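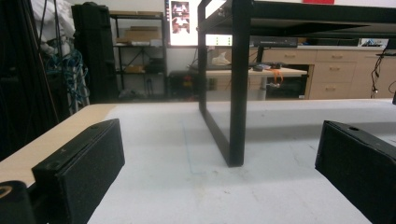 Figure 1. The black metal stand on our white worktable.

Desk Riser Project: Final Report
Arwel Cadwaladr, Hedham workshop course

I wanted to build something I would still be using after the class ended, and a small metal riser was the perfect size for a first frame project. It had to be stiff and low enough to slide under a shelf, and it had to leave room underneath for a keyboard or a stack of notebooks. I named the design Plullia (my little sister picked it) and I'm still fond of the name!

Choosing the shape

My first sketches had four separate legs with nothing between them at the floor. Our instructor, Ms. Kowalczyk, pushed on the top of my cardboard model with one finger and the whole thing leaned over. After that I joined each pair of legs with a crossbar at the bottom, so each end of the stand became a closed rectangle. The change cost me 12 extra cuts spread over all the test pieces, and I would make every one of them again.

Making it

I spent most of March on cutting and fitting. Squaring up the corners was my favorite part – you nudge, measure, nudge again, and suddenly both diagonals match. The black finish came last. I did it in thin coats and let each one sit overnight, except the second, which I rushed and had to sand back.

Load test

I loaded the top with books from the Kosto storage room, adding them in 5 rounds and checking the top rail with a straightedge after each. I could not measure any bend. The full log has 439 readings and is in the appendix, along with the cutting list.

What I would change

The bottom crossbars sit flat on the table, so any bump in the surface makes the stand rock a little. Next time I'd add thin rubber feet. I'd also like to try a longer version with a middle support – the drawings are already started.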